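Forum > Household > Laundry and linens
Thread: Cotton napkins keep shrinking, what am I doing wrong?

maltloaf40
Posted 2022-04-06
Bought a set of cotton napkins from Veloda in November and they have lost a good bit of length already. I wash at 60 and tumble dry. The label says 40 but I assumed that was them being cautious. Is there any way to get the size back?

pegbag
Not really. You can pull them while damp and iron them flat, which gets a little back, but it goes again next wash. Stick to 40 and line dry.

hobbinsend
Disagree with pegbag on the temperature. I've washed table linen at 60 for years and it's the tumble dryer that does it. Cotton shrinks most in the first few washes anyway, so yours have probably finished.

pegbag
Depends on the weave. Mine from Premeo went at 60 and never saw a dryer.

tansy_297
I go by pattern as well. Anything with red in it gets a cool wash on its own until I trust it, whatever the label says.

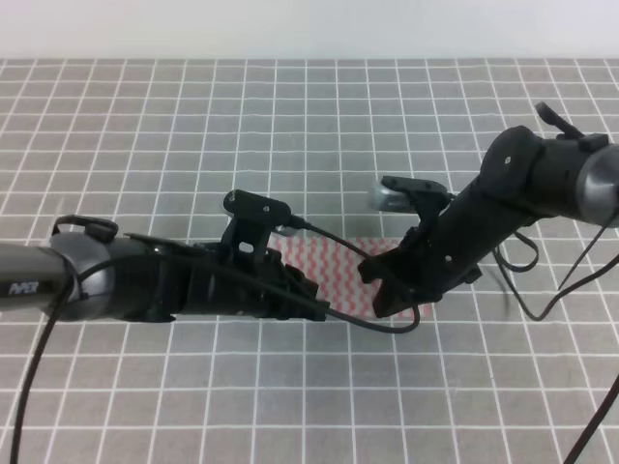
Does vinegar in the first wash stop red dye from running?
It makes no difference with most modern dyes. A separate cool wash and a colour catcher sheet will do more.

hobbinsend
My mother swore by vinegar and her reds were fine.

tansy_297
They may well have been fine without it. I tried two napkins from the same pack, one soaked and one not, and both turned the water pink.

maltloaf40
Thanks all. Mine are plain cream so dye isn't a worry, but I'll drop to 40 and leave the dryer alone. Has anyone bought the Asamoah ones? They say pre-shrunk.

dishcloth_dan
I have the Asamoah napkins. They still went in a bit, mostly on the length – the hems puckered too. Not worth the extra if you ask me.

pegbag
Mine are Asamoah and the hems are flat. Did you iron them damp?

dishcloth_dan
No, I don't iron napkins.

pegbag
Well, try it. Damp, hot iron, from the middle out to the hem.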